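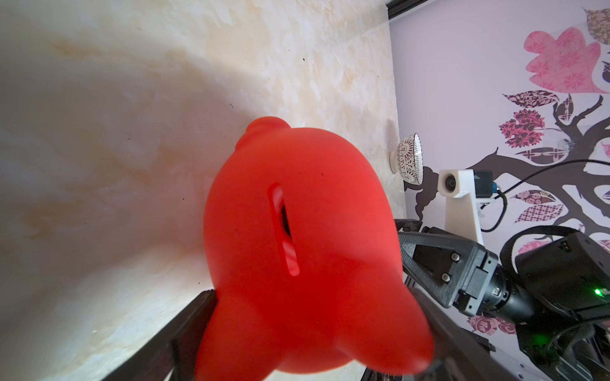

Code review and merging at Ollel: frequently asked questions

4 min read

These questions come from new developers in the Hosthorpe and Bistedport teams. The answers are kept by Khalil Saliba. If your question is missing, please write it in the engineering channel and he will add it. Last changed 27 Mar 2025.

Who must review my change?

One person from your own team, and one more if the change touches the billing service or the login service. The second person should be from the other office when possible. We started this in February after a change to the invoice rounding was approved by two people who had written it together.

You do not need to ask a senior developer. Everybody who has finished the first month can approve changes.

How quickly should I get an answer?

Before the end of the next working day. If you have waited longer, write to the reviewer directly. This is not considered impolite here. If the reviewer is on holiday, remove the name and choose another one, you don't need any permission for it.

How big can a change be?

There is no hard limit in the tool. We ask you to stay under 703 changed lines, and this number has a simple history: it was the size of the largest change in the old repository that anybody could remember reviewing properly. Generated files and lock files are not included in it.

When your work is bigger, split it. It is fine to merge a part which is not used yet, if it is behind a feature flag and the tests pass.

What should I write in the description?

Write what was wrong or missing, and what you did about it. Add the ticket number. If there is a screen involved, say how to reach it, as many reviewers do not use the admin panel every day. Please don't paste the whole ticket text. It is already in the ticket.

Can I merge before the tests are finished?

No. The merge button stays grey until the pipeline is green, and only the release person of the week can go around it. If the pipeline is slow, look first at the queue page. Sometimes one long job from the nightly build is still running and everything waits behind it.

One test fails, but it has nothing to do with my change. What now?

Run it again once. If it fails the second time, look at the list of unstable tests in the wiki. When your test is on the list, you may mark it as skipped and put the link in your description. When it is not on the list, open a ticket for it and tell Jabari Mussa, who looks after the test suite. We had 68 tests on this list at the start of the year, so please do not add a new one without a ticket.

Why do we squash commits?

We keep one commit for each change on the main branch, so that it can be reverted in one step. Your own commits stay visible on the merge request page, also after the branch is deleted. Some people in Bistedport would prefer to keep the full history - this was discussed twice and the vote was for squashing both times.

The only exception is the Chrysikopoulos repository. It is shared with a customer, and their contract asks for full history. Squashing is switched off there, so take a bit more care with your commit messages.

The reviewer and I do not agree. Who decides?

Try a short call first. Long discussions in comments take everybody's time and they often sound more angry than the people are. If you still do not agree after the call, the author decides on questions of style and the reviewer decides on questions of safety (data loss, passwords, access rights). For everything between these two, ask your team lead.

What is a "nit"?

A very small remark, for example about a variable name. A comment which begins with "nit:" does not block the merge. You can follow it or leave it. If you leave it, close the thread so that the reviewer knows you have read it.

When do the changes reach the customers?

Changes to the web application go out every working day at noon. The mobile application goes out every 2 weeks, after the manual check. Database changes are separate and must be announced in the release channel one day before.

Nothing goes out on the last working day before a public holiday in either country. The shared calendar shows both sets of holidays.

How do I revert something?

Press "Revert" on the merged request. It opens a new request, and this one needs only one approval, also for billing and login. Write in the release channel what you are reverting. The explanation can come later.

Where can I find the older rules?

In the wiki, under page 121, "Merging, old process". They are still valid for the two archived desktop projects, where we merge by hand. For all other projects please use the rules on this page.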